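Research Notes: Shorter Demonstrations, Longer Labels
Last updated: Wed 7 July
Reading time: 4 min
Print this item | E-mail this item

The Bhat group at Usurholm has finished the first full comparison of its two labeling schemes for bimanual sorting. The question was narrow. Given a fixed set of teleoperated demonstrations, does a policy learn to sort better when each demonstration carries a single instruction for the whole task, or when it is divided into segments with a separate instruction for each grasp, transfer and release?

The data set holds 1,380 demonstrations, all recorded at one table with two arms and parallel two-finger grippers. Objects start in trays and are moved between containers according to a spoken or typed instruction. Most are upright and closely spaced, so the grasp has to come in from the side or from above without disturbing the neighbors. Of the total, 312 were held out before any training began and were used only to measure prediction error. None of the held-out recordings shares an object layout with the training set.

Both policies use the same network, the same camera inputs and the same number of training steps. The only difference is the text. In the whole-task condition, the instruction stays constant from the first motion to the last. In the segmented condition, it changes at the boundaries, which were marked by hand in the Zurkosari annotation tool and then checked by a second annotator. Where the two annotators disagreed by more than a set interval, the boundary was placed at the first frame of gripper closure.

Prediction error on the held-out recordings was nearly the same for both. The gap appeared on the hardware. Each policy was run for 40 trials on layouts that neither had seen, and the segmented policy finished more of them without operator intervention. It also made fewer errors of the kind the group calls idle drift, in which the arm with no current job moves slowly away from its rest position and into the path of the other arm.
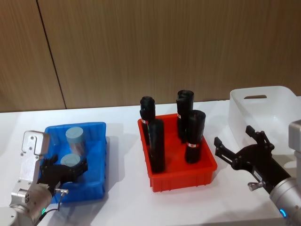
Idle drift deserves a longer note, as it accounted for most of the interventions in the whole-task condition. When a single instruction covers the full sequence, the policy has to infer from the images alone which arm should be acting. Early in a task this is usually clear. Later, with part of the contents moved, several states look alike, and the policy tends to average between waiting and reaching. The resulting motion is slow and smooth, so the force limits do not trip, and an operator has to catch it by eye. With segment labels the active arm is named in the text, and the ambiguity is mostly removed.

The segmented policy has its own failure. At a boundary, the instruction must be advanced by something. During these trials a small classifier, trained on the same boundaries, decided when one segment had ended and the next should start. When it fired early, the arm released an object before the gripper had cleared the container rim. When it fired late, the arm held position above the target until the trial timed out. Early firing was the more common of the 2 faults and was concentrated in segments where the gripper itself hid the object from the overhead view.

Adding the wrist cameras to the classifier input reduced early firing but increased the time spent waiting at each boundary. The group did not tune this trade further. A fixed delay after the classifier signal was also tested and dropped; it helped with tall objects and made short ones worse.

Labeling cost is the main argument against the method. Marking boundaries took longer per demonstration than recording it. Eneris, the scheduling package used to assign annotation work, now orders recordings by classifier uncertainty so that the least certain ones are marked by hand first and the remainder receive automatic boundaries. Whether automatic boundaries are good enough for policy training has not been measured. An informal check found that they agree well at gripper closure and poorly at release, where opening begins gradually and the correct frame is partly a matter of convention.

Two limits should be kept in mind when reading the comparison. All trials used the same table and the same pair of arms, and nothing is claimed about other hardware. The number of trials is also small enough that the ordering of the individual failure types, apart from idle drift, could change on a repeat.

The next round will keep the network fixed and vary the length of the segments. The current scheme separates grasp, transfer and release; a coarser version will join the last two, which removes the boundary most often marked inconsistently. Recording for the new layouts is under way, and hardware trials are planned for December. The annotation guide, including the revised rule for release boundaries, is available on request from the Usurholm project office.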